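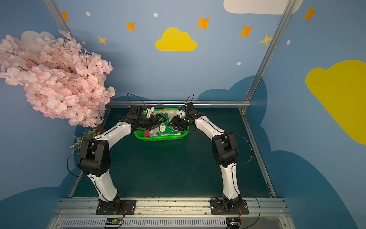 Budgeting for a two-arm table: what did I forget?

Home | Forums | Builds | Buying & Planning | Search

tealbench
Hi all, long-time reader, first time I've had money to spend! We're a small group and we've been given the go-ahead to price a second table for August. The one in my picture is the pattern we want to copy: two arms side by side on an aluminum rail, camera mounts on the wrists, and both of them working over one basket. My draft has the arms, the rail, the posts and crossbar, the tabletop and a box of cable. Jornero quoted us 19 weeks on the arms (ouch), Netosar says they can do it sooner but wants the whole payment up front. What am I missing? I've never put together one of these lists from zero and I'd like to ask for the money once.

gripe_strength
Spare gripper fingers. Buy them with the arms, same order. We put it off and ended up paying shipping that cost more than the fingers did. Also look at how close those two grippers get to each other over the basket. They will bump sooner or later, and you'll want spares in a drawer that day.

Uliana Kushnir
I run purchasing for a lab in Irnberg and I'd move cables to their own line, with real money on it. Look at the loops coming off the wrists in your photo, and the long one sweeping out to the right. Every one of those is a thing that flexes all day. I put down 600 for cables and strain relief on our last table and spent nearly all of it before spring. Small boards too, like the two under your rail. They're cheap until you need one on a deadline.

palletjack
Gonna disagree with the second table altogether. If you already have one that runs, how many hours a day is it really busy? I'd rather see the money go into a good service plan and somebody's time. We bought table number two and it sat under a sheet for most of a year while we argued over who was going to set it up.

tealbench
@palletjack fair question, and yes, I've been asked that in the hallway too. Ours is booked from 8 in the morning until we lock up and people are swapping slots by text. So I do think we can fill a second one! The setup time is a good point though, I had put down zero hours for it (oops).

gripe_strength
Zero, lol. Put down two weeks.

palletjack
Two weeks if the rail comes drilled right. Ask Demchenko, they'll cut and drill to your drawing, and it's not much more than buying plain stock and doing it yourself with a hand drill and bad language.

Uliana Kushnir
+1 on getting the rail drilled. On the payment thing, I would not send Netosar the full amount up front, no matter how nice they are on the phone. Ask for half now and half on delivery. If they say no, take the longer wait and use the time to build the frame and paint.

mossy_kettle
Jumping in on paint. Are you copying the room as well? The clouds and stars and the pink blossom tree? I love it, but if you want the second table to match the first you need a line for it, and for somebody's weekend. The fake tree alone will surprise you, those things are NOT cheap when they're that full.

palletjack
You do not need a tree to run two arms.

mossy_kettle
You don't need it, but they said copy the pattern! If the wrist cameras see a different background on table two, I'd want to know that before I spent the money. Same with the little stuff, the green basket and the dinosaur mat inside it. Buy several of each now. Stores change their baskets every season and you'll never match that green again.

tealbench
Oh that's a really good one, I hadn't thought about the baskets at all. I'd been treating the props as petty cash. Adding baskets, mats and small parts as a proper line, and paint plus greenery as a maybe.

gripe_strength
While you're at it, power strips, a stop button you can reach from the front, and a cabinet with a lock. Those three got cut from our list for being boring and we bought them all inside a month anyway.

tealbench
OK, new draft: arms, spare fingers, cables and strain relief, spare boards, drilled rail from Demchenko, posts and crossbar, tabletop, props, power and stop button, cabinet, and two weeks of my time. Still torn on Jornero vs. Netosar. I'm going to ask Netosar about half and half and I'll post what they say.

Uliana Kushnir
Get the answer in writing, please. And ask both of them what shipping does to the price, mine left it off the first quote.

14 replies | 6 likes | Share this thread

Contact us | Copyright Buying & Planning board and its posters | Back to top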